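Visit report: Brovlow open day, Gullport

Brovlow opened its Gullport building to outside visitors for one afternoon in October. The invitation promised "the state of household manipulation," and the program was laundry, dish loading and a short shelf-restocking demonstration. I went for the laundry. Dish loading has been shown at every event of this kind for years and I had little to learn from it. Notes follow in the order of the tour.

The ground floor is the shop-floor side. A two-armed station takes boxed goods from a tote and places them on a shelf, labels forward. It was running when we came in and still running when we left. Cycle time was 17 seconds per item by my watch. Rigid boxes in known sizes gave it no trouble. Bagged goods were handled by suction and were set down crooked more often than straight, and an attendant straightened them between cycles. The staff said that pouches with a zip top are excluded for now.

The carton erector next to it is ordinary fixed automation and was included, I assume, to fill the room.

Upstairs is the household side, and this part of the visit was more useful. Brovlow's current folding system is called Drirkiline. It works at a flat table with a matte gray surface, overhead lighting and one garment type per run. On the day that was hand towels, then T-shirts. Towels were folded in thirds and stacked with edges that matched well enough for a linen closet. T-shirts took longer. Of 3 shirts I watched from start to finish, 2 came out as acceptable rectangles, and one was folded with a sleeve doubled under the body, which left a lump in the stack.

The presenter put the failures down to perception of thin layers. I would put them one step earlier. All of the shirts on the table had been placed there by a staff member, neck away from the machine and front up. Getting a shirt into that position is most of the job.
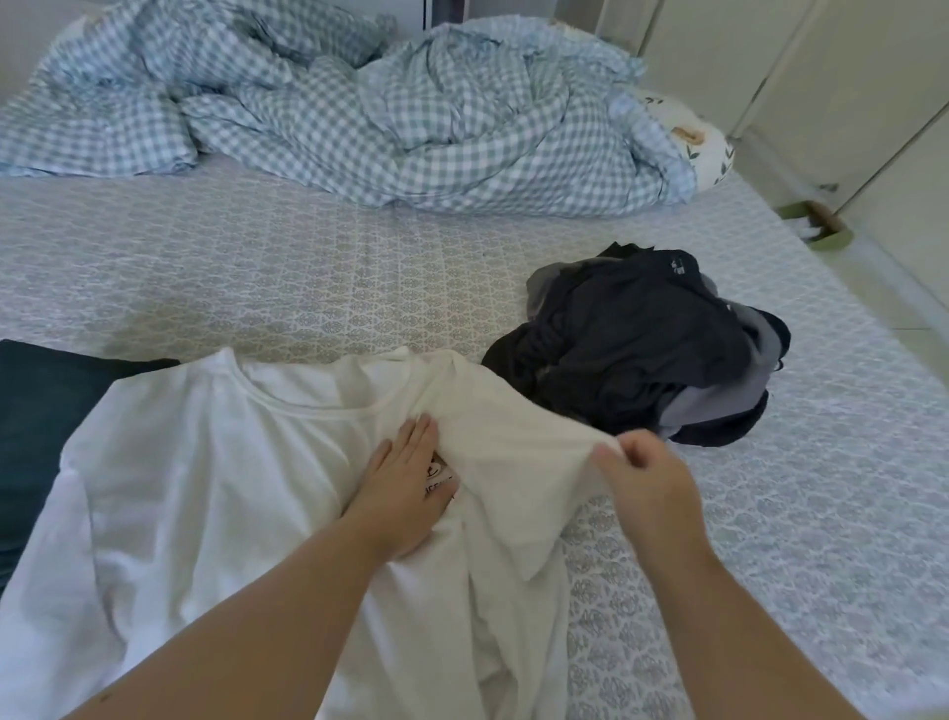

Flattening is where a person and the current machines differ most, and the difference is mainly in what the second hand does. Drirkiline grasps two points, lifts, and lowers the cloth under tension. This works when the two points are correct and the garment is symmetrical about them. A person working on a bed does something simpler: one palm flat on the chest of the shirt as an anchor, the other hand pinching the outer edge of the sleeve and drawing it out until creases run to the fingertips. The anchor hand carries no grasp at all. A parallel gripper has no good equivalent. It can press with its closed tips, but the contact patch is small and the cloth pivots around it. I asked whether a compliant pad had been tried. It had, and it dragged the fabric when repositioned.

Separation from a pile was not shown. According to the handout, the training set behind the present software contains 532 recorded folding sequences, all of which begin with a single item already on the work surface. Dark garments heaped together, where one fold of black cloth has to be told from the next, are listed under future work. So are inside-out sleeves.

The last stop was the test room, furnished as a small bedroom and named Carrasco, after the street the company started on. The arm cart fits between the bed and the wall with little to spare. A mattress gives under load, so the height of the work surface is wrong by a different amount at every contact, and force limits tuned on the table trigger early. The afternoon's only attempt in this room was one towel. The fold was completed after two regrasps.

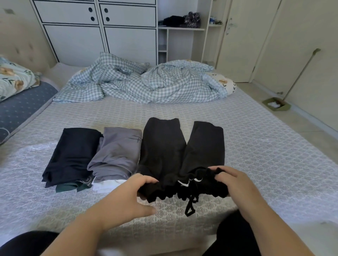 Pants were discussed but not attempted. The stated difficulty is the elastic waistband: it gathers on its own, its apparent width changes with how it is held, and the corners that a folding routine looks for are not corners. A drawstring adds a loose end that can enter the gripper along with the waistband. The team's interim answer is to grasp lower on the legs and accept a poor waist edge. I think that is reasonable for work clothing. It would not pass in a retail back room.

Stacking by type or owner was outside the scope of the demonstration. So was putting anything away in a drawer or on a closet shelf.

My assessment for our own purposes: the restocking station is close to usable wherever the goods are boxed and one attendant can cover several units. The folding system is usable for flat linen presented one piece at a time, and a commercial laundry could probably arrange that feed. For mixed clothing in a home it is not ready, and the missing steps are picking one item out, turning it right way around and spreading it. I have asked Brovlow for failure logs from the table runs, broken down by garment type, and for the regrasp counts from the Carrasco room.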